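Nellport House, end-of-stay room inspection
Date of walk-through: 20th January
Rooms covered: second floor, rear
Result: passed with comments (there are always comments)

1. Smoke alarm
Tested, loud, OK.
Comment: The alarm outside the bathroom still goes off when someone takes a long shower. Residents have responded by hanging a shower cap over it. Shower cap removed. This is the same shower cap I removed in July.

2. Door and window locks
OK, except the rear window, which locks only if you lift it, lean on it and think kind thoughts.
Comment: New latch ordered from Dollgate. Until it gets here, leave the window shut.

3. Escape route
Needs work.
Comment: The back stairs are a way out of the building. They are currently also a place for boots, a folded stroller and a case of canned peaches. Everything off the stairs by Sunday night. I like peaches and will be taking unclaimed ones home.

4. Outlets and cords
Needs work.
Comment: Found one power strip plugged into another power strip, which was plugged into a third. The chain ended at a phone charger. One strip per outlet, please, and nothing under a rug. The Zusto space heater in the hallway has no tip-over switch and a plug that has gone brown on one side. Tagged, unplugged and moved to the office. Do not come and rescue it.

5. Beds and bedding
OK.
Comment: Slats and legs checked by the scientific method of sitting down hard. One leg bolt tightened by half a turn.

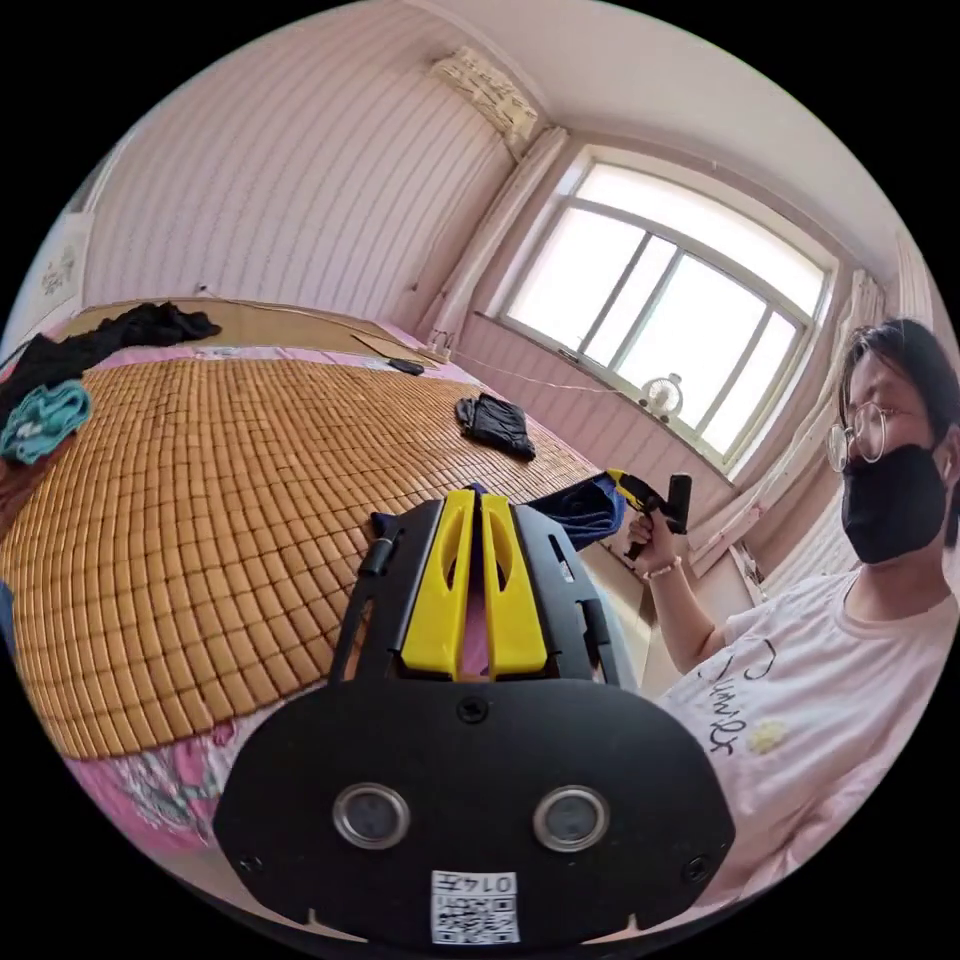

Item 5. Tile mat on the bed, pink floral sheet under it.

Mats with tiles get checked for split edges and broken cord. Run the back of your hand over them, slowly. If a tile snags, tell the office and we will trim it or retire the mat. Please do not fix them with staples. I have sat on the staples.
Mats may be wiped with a damp cloth and stood on end to dry. They do not go in the washing machine. The repair man from Pelupessy has now seen inside our machine more often than I have seen my dentist.

6. Radiators
OK, with a grumble.
Comment: All valves turn. The one at the end of the hall bangs at night and will be bled this week. Keep curtains, bedding and paper clear of the radiators. Socks count as bedding for the purposes of this rule.

7. Laundry and clothes left in rooms
Needs a decision from residents.
Comment: Nothing to dry over lamps, heaters or the smoke alarm (see item 1). The rack in the laundry room is rated for a normal load – it is not rated for somebody doing pull-ups.

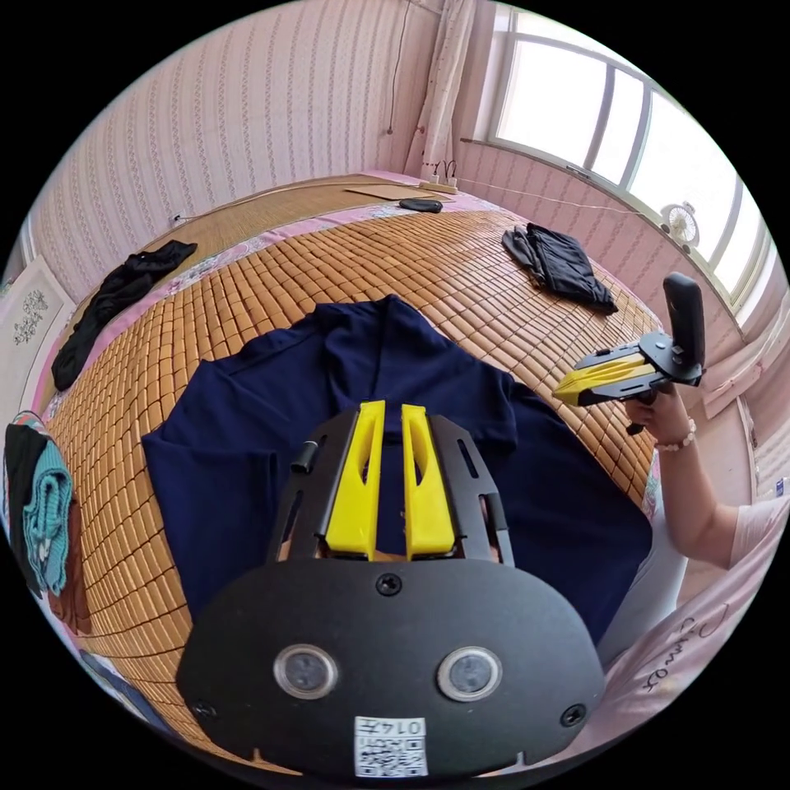

Clothing still in a room after the move-out date gets bagged, labeled with the room number and kept in the office for 5 weeks. After that it goes to the thrift store, where you are welcome to buy it back.

8. Kitchenette
Needs work.
Comment: Fire blanket present, still in its pouch, hanging behind the fridge where only a very thin person could reach it. Moved to the wall by the door. Stove knobs OK. Toaster crumb tray emptied. I will not be describing the crumbs.

9. Water
OK.
Comment: Hot tap runs hot, cold tap runs cold, and that is a first for this floor. Slow drip under the sink, bucket placed. The bucket is doing a job, so leave it there.

10. First aid box
Restock.
Comment: Contents today were 4 adhesive bandages, one glove and a takeout menu. Full list of what should be in there is taped inside the lid, under the menu.

Follow-up
Stairs and power strips get looked at again on Monday morning. Window latch when Dollgate delivers. Heater to be recycled.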